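Korkari Home Pack, reviewed after 600 demonstrations and one sore wrist

Rating: three and a half out of five

I train grasping policies for a living, which means I spend most of my time begging for examples. Korkari promises to end the begging. You get a simulated apartment, a simulated arm with a parallel gripper, a recorder, and a set of objects to pick up. You drive the arm with a hand controller, press a button when you're done, and the episode lands in a folder. I bought a single seat in March and have been living in the apartment ever since, rent not included.

Setup took 26 minutes, most of it spent agreeing to things. The manual is written by someone who has met the software but doesn't seem to have liked it much. Skip to the chapter on controller mapping and ignore the rest.

The first thing I recorded was the "peg set," a family of dull little shapes with bits sticking out of them. I grumbled, then came around. A plain cylinder teaches a policy to close the fingers somewhere near the middle and hope. Put a couple of stubs on the side and the angle of approach starts to matter, as does the choice of where to squeeze. Lay one close to the edge of a table and you'll find out how brave your operator is. 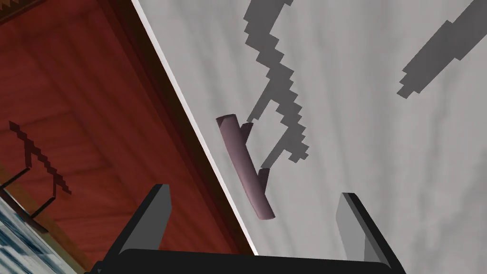
How many demonstrations do you need before a policy picks up anything?

For one object on one table, I had something usable at 62. Moving the same object to new spots and new angles took the full 600, and I wouldn't trust the result with a wine glass.

The recorder is the best part of the package. It saves the wrist view, joint positions, and gripper opening together, and they stay lined up, something I can't say for the Chege logger I used before. Chege once handed me an afternoon of video in which the fingers closed a full second before the command to close them. My policy learned to be psychic. It wasn't good at it.

Episode trimming works too. Drag two markers, hit save, and all that footage of you hovering and muttering goes away. I do wish it had an undo. I have thrown out a good grasp and kept the muttering more than once.

Now for the complaints. The shadows are blocky, all stair steps, as if the sun had been bought secondhand. Korkari's help page says soft shadows are "planned." I trained one batch with shadows on and one with them off, and the first did better on our real bench, so I've stopped whining and left them on. The object randomizer is also lazy. It likes certain spots and keeps going back to them, like a cat. Set your own spawn area or you'll end up with a policy that knows one corner of the table extremely well.
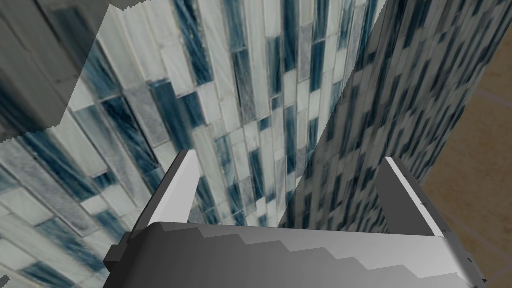 My other gripe is with how episodes get labeled. Anything where the gripper ends up empty is marked a failure and, by default, dropped from the export. I want those frames. A policy should know what the world looks like when there is nothing between its fingers, and it should see that against the busiest background you can find. Blue and white mosaic running off at a steep slant behind an open gripper is perfect for this, all streaks and grout lines and nothing to grab. Turn off "discard failures" in the export menu and keep at least 20 of these per session.

Support answered my three questions in one day each, politely, and fixed one of them. The Nunton bundle adds kitchens and a drawer set, and the drawers stick. I can't tell whether that's a bug or a very high standard of realism. Plalia's converter reads the exported files without a fuss, so you aren't stuck with Korkari's own trainer, a slow and gloomy piece of work that I removed from my machine in the first week.

Buy it if you need a lot of plain grasping data and have one patient person to collect it. Skip it if you need cloth, liquids, or anything that bends. And get a wrist rest. The controller has all the comfort of a stapler.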